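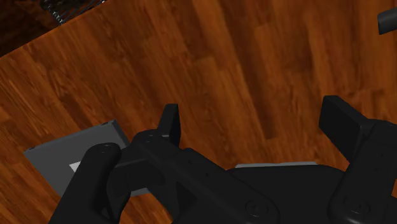

Notes by the course tutor, Candivthorpe Robotics Evening Class
Handout 8: Closing the gripper on purpose
Last revised 31 December 2021

Welcome back! Up to now you have driven the simulated arm about with the keyboard and, by all accounts, knocked a great many things on the floor. This handout is where we start asking the hand to do some work, and I think it is the best part of the whole course. Please read sections 1 to 3 before the session and leave the exercises until we are all together.

1. What you get when you load the scene

Open the Illska folder, pick the tabletop scene and switch to the wrist view. You are now looking over the top of the hand, with the fingers spread wide, nothing between them and bare wood showing through the gap. The wrist view is the one your program will be given later on, so get used to it now, even if the overhead camera feels kinder.

Two things about this view catch everybody out. The first is size. The right finger pad looks bigger than the left one because it is nearer the camera, and the two pads are the same part in the model file. The second is what the hand hides. With the fingers open like this, a good deal of the flat gray box is behind the left-hand linkage, and you only get a small white patch of whatever is on top of it. If your program decides where the box is by finding its middle in the image, it will find the middle of the bit it can see, and that is a different place.

Try it on paper first. Draw a rectangle, lay your hand over half of it, and mark the centre of what is left. Now take your hand away. That distance is your error, and you will meet it again in exercise 3!

2. How the fingers move

Each finger is a set of links joined by pivots, and both fingers hang off the palm. One motor command moves the pair. You send a whole number to say how far shut you want them: 0 is fully open and 400 is fully closed. Anything above that is thrown away without a warning, so if your gripper sits there doing nothing, check the number before you check anything else.

The links are arranged so that the pads stay facing each other as they come together. This is lovely to watch - do slow the simulation right down and have a look at the pivots while it happens. It does mean that the tips travel on a curve. As the hand closes, the tips also move a little way along the direction the hand is pointing. Start close to the table and close quickly, and you will drive the tips into the wood. Leave yourself some height, close part of the way, then come down.

3. Choosing what to pick up

Beginners always go for the box, as it is the biggest thing nearby. Think about its shape, though. It is shallow, so the pads have very little side wall to press against. The small gray cylinder, up at the far right of the wrist view, is a much friendlier target once you get to it, but you will have to move the whole arm first as it is well out of reach of the right pad.

A rule we use in class: before any grasp, say out loud which two surfaces the pads are going to touch. If you can't name them, you aren't ready to close. It sounds silly and it saves hours.

4. Exercises

Exercise 1. Open and close the hand ten times at slow speed, well clear of everything. Write down the command at which the pads first meet. Ours met a touch before the top of the range, and yours may differ if you changed the pad thickness last week.

Exercise 2. Move to the cylinder and close on it. Lift, wait, put it down again. Use random seed 3953 so that we all start with the same layout and can compare notes.

Exercise 3. Go back to the box. Estimate its centre from the wrist view alone, then swing the arm to one side and estimate it again. Hand in both figures and a sentence on why they disagree.

Exercise 4 (for the keen). Switch to seed 568 and run your program from exercise 2 without changing a line. Most will fail, and that is fine! Tell us where it went wrong: the looking, the moving or the gripping.

5. Before next time

Save your work in the Seneck shared drive under your group's name, with the log file beside it. The June showcase groups should also bring a first sketch of their task, half a page at most, with a drawing if you can manage one. Spare printed copies of the command list are in the blue folder by the door.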